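24 September 2023

Continued with the thread tension test for the bookbinding samples. Maj-Britt Torvik asked why the linen from Zanholm breaks at the kettle stitch and the Altell thread does not. I had no good answer yesterday, so today I sewed the same text block two times, once with each.

Block: 12 sections, paper from the Pacheco mill, folded with the grain. Both threads waxed by hand, three passes over the wax. I used the old sewing frame and the tapes which Rosaura Mamani cut for us.

Breaking load, in grams, mean of each set:

- Zanholm, unwaxed: 1320
- Zanholm, waxed: 2547
- Altell, waxed: 2688

So the wax makes a very big difference for the Zanholm, more than I expected. I did not yet measure Altell without wax. To do. 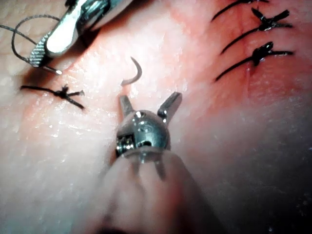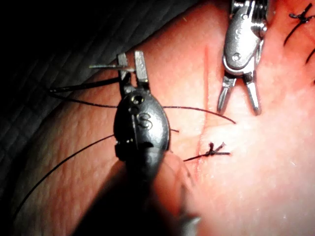
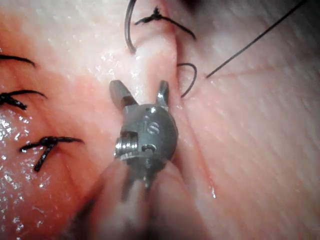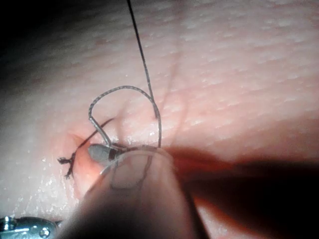
Curved needle and suture thread, first picture.

The break comes always in the same place, where the thread goes under the previous loop and turns up to the next section. I think I pull too hard there. When I pulled parallel to the spine, and not away from it, the Zanholm held through the whole block. Maj-Britt says this is the first thing she was taught, and I believe her, but it was not written in our instructions.

The spine swelling is also different. The Altell is thicker, and the back became too round before any hammering. For the Mernora job (thin paper, many sections) I would take the Zanholm, well waxed, and be careful at the turn.

Still open:

- Altell unwaxed, same method
- ask Rosaura if the tapes are from the old roll, they feel softer
- correct page four of the sewing instructions, direction of pull
- the glue pot needs a new lid

Both blocks are under the press, please do not open before I have looked at the spines.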